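News > Media releases > Products and testing

Products Test services Support Downloads Careers Contact

Zonano publishes results of kitchen gripper comparison

Two-finger and three-finger models tested on household appliances, with full trial logs to follow in April

2025-03-16 — Zonano today released the results of a bench comparison of two electric grippers intended for light domestic and food service work. The Drumow two-finger parallel gripper and the Mollel three-finger adaptive gripper were run through the same set of kitchen tasks, on the same arm and under the same controller, at Zonano's test laboratory.

The comparison covered 1075 trials. Each gripper attempted the same tasks from the same starting positions: turning a rotary dial, pressing a push button, opening and closing a hinged door, and picking up a flat plate from a smooth surface. The remaining trials were repeats, run after the fingertips had been changed.

Zonano carried out the work after customers asked for figures on ordinary appliances. Most published gripper data deals with payload, stroke and closing force. Those numbers are useful for sizing, but they say little about whether a gripper can turn a small plastic knob without slipping off it, or get under the rim of a plate lying flat on a counter.

Results by task

On rotary dials, the Mollel gripper performed better. Its three fingers centred themselves on the knob and held it through a full turn in most attempts. The Drumow gripper could turn the same dials but needed to release and take a fresh hold more often, particularly on timer dials, where the spring adds resistance near the start of the travel. Trials with a second hold were counted as successful if the dial reached the target mark.

On push buttons, there was no meaningful difference between the two. Both grippers pressed with closed fingers. The misses that were recorded came from errors in the position given by the camera, and appeared at a similar rate for each gripper.

On hinged doors, the Drumow gripper was faster. Once a door had been released, its narrow fingers could enter the gap and pull the door open in one motion. The Mollel gripper needed a wider gap and was often slowed by a separate nudging move. Closing a door was simple for both.

Flat plates gave the most trouble. Neither gripper was reliable with the standard rubber fingertips. With a thin bevelled tip fitted, the Drumow gripper improved noticeably and was the better choice for this task. The bevelled tip left it slightly worse on dials, and users who need both tasks should plan on a tip change or accept a lower success rate on one of them.

Equipment and method

Both grippers were mounted on the same six-axis arm and driven by an Urkudov motion controller. Cycle times were taken from the controller log. Closing force was limited to the same value for both models, and arm speed was held to a single setting for all contact moves.

A fixed camera observed the work surface and supplied the positions of the appliances and dishes. No markers were placed on any item. Early in the program, white appliances on a light counter proved harder to locate than darker ones, and exposure was adjusted before scoring began. Trials made before the adjustment were left out of the totals. There were 17 of these, and they will be listed separately in the published logs.

An operator reset the work surface between trials and recorded the outcome as a success, a partial success or a failure. Partial successes are reported on their own and are not added to either side. A trial was stopped if it ran longer than the time allowed for the task.

The fingertips were inspected after every block of trials. Wear on the standard rubber tips of the Drumow gripper was visible after some 600 contact cycles, and the tips were replaced as a set. The Mollel tips lasted the full program, although the load on them was spread over three contact points and the two results should not be compared directly.

Limits of the comparison

The results apply to the models and firmware tested. Zonano did not test wet or greasy surfaces, glassware, or filled containers. Lighting was even throughout. Customers working in a busy kitchen should expect more variation than the laboratory figures show.

Only one unit of each gripper was used for scored trials. A second Drumow unit was kept as a spare and was not needed. Zonano sells both models as part of its integration service and bought the test units at its usual trade price. Neither manufacturer took part in the testing or saw the results before publication.

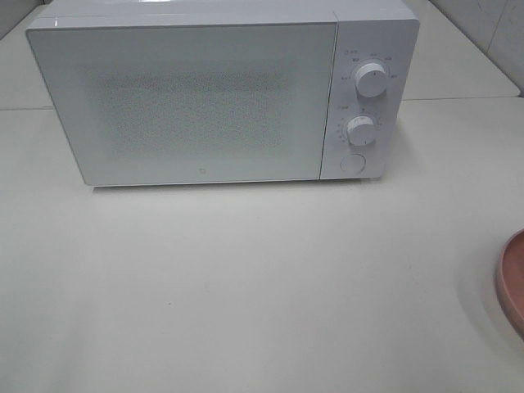
Microwave oven with dial controls and a pink plate on the counter, as seen by the fixed camera. Photo: Zonano

Availability

The summary report is available now from the Downloads section of the Zonano website. It runs to 304 pages including the task sheets, and a shorter version without the appendices can be requested by customers who only need the results tables. The complete trial logs, controller settings and camera calibration files will be posted in April under a licence that permits reuse with credit.

The bevelled fingertip used in the plate trials is a Zonano part and can be ordered for the Drumow gripper in sets of two. A matching part for the Mollel gripper is being considered, but no date has been set.

A second round of testing is planned with the same arm and controller. It will look at camera placement — fixed above the counter, fixed at the side, and mounted on the wrist — using the same dial, door and plate tasks. Integrators who would like a particular appliance included can send the make and dimensions through the contact form by the end of April.

About Zonano

Zonano supplies and integrates robot arms, grippers and vision equipment for light handling work. The company runs a test laboratory where customers can have end-of-arm tooling evaluated on their own products before buying.

Media enquiries: please use the contact form and choose "Media" as the subject. High-resolution photographs are available on request.

This site uses cookies to remember your preferences and measure visits. Accept all Manage settings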